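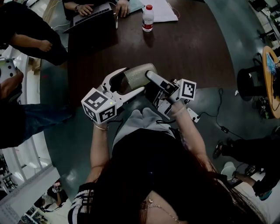
Photo: Impi Lehtinen

At Hrnčiar, the packing firm, the job of training the robots now belongs to people who used to do the packing. They work with a gripper in each hand, picking up and holding things so the arms at the Butier plant can learn from it.

Piyumi Miah packed for years before she moved over in December. The pay is the same. "My back is better, my wrists are worse," she says.

Hrnčiar has moved 158 packers to other work so far – most of them to training. Sunil Khondokar, a shift lead, wants the new jobs written into the contract.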